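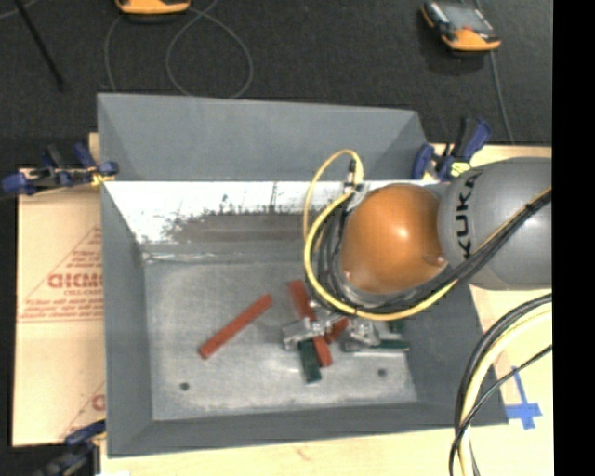

Gray bin on the sorting table, with red and dark green pieces.

Huluser Blocks and Bars
Data card and README

Maintained by Darcy Lockyer
Last edited 28 Mar 2021

Summary

Huluser is a set of still pictures of colored bars and blocks lying in a bin. The pieces are spilled in, left however they land, and photographed as they are taken out again. The set holds 2,483 pictures from 308 spills. It is meant for work on telling long thin pieces apart when they cross, lean on each other, or lie partly hidden.

The pieces

Pieces come in red and dark green. There are long slim bars, thinner bars, and short thick blocks. The full stock is 26 pieces, and a spill may use any number of them. Pieces are not numbered or marked, so two red bars of the same length can't be told apart from one spill to the next. Labels follow a piece within one spill only.

Scuffed pieces stay in the stock. Chipped ones are taken out and replaced from the Getiva box, which was cut from the same lengths.

The bin and table

The bin is large, gray and rectangular, with sloping sides. It sits on a pale wooden tabletop. Bars sometimes come to rest against a slope with one end raised, and these are worth checking by eye before you trust a length measured from the picture.

Light is from the room. Dark green pieces lose their edges in shadow more easily than red ones do, and most of our relabeling was on green.

Files

pictures/ has one folder per spill, in the order taken
labels/ has one text file per picture
spills.csv lists each spill, its pieces, and which part it belongs to
notes.txt has remarks made during labeling

Parts

There are 2 parts, Beria and Salminen. Beria is for training and Salminen is for testing. A spill belongs wholly to one part — please don't mix them, as pictures from the same spill look very much alike.

Labels

Each visible piece gets an outline, a color (red or green) and a shape (bar or block). A piece that shows in two places with something lying across it gets two outlines with the same piece number. If the labeler could not decide whether two ends belonged to one bar, they were given separate numbers and the word "unsure" was added to the line.

Color is the plain name only. No shades are recorded.

Known problems

Short stretches of red with both ends hidden were labeled as bars in the early spills and as blocks in some later ones. A fix is planned for May.

Thin green bars lying flat under other pieces were missed in places. If you find one, send the spill number and picture number and it will be added.

A few spills have only one or two pictures. They are kept because the layouts are useful, but you may want to leave them out if you need a full sequence.

Use

Free for teaching and research. Please name the set and the edit date when you report results. Corrections go to Darcy Lockyer — one message per spill is easiest to keep track of.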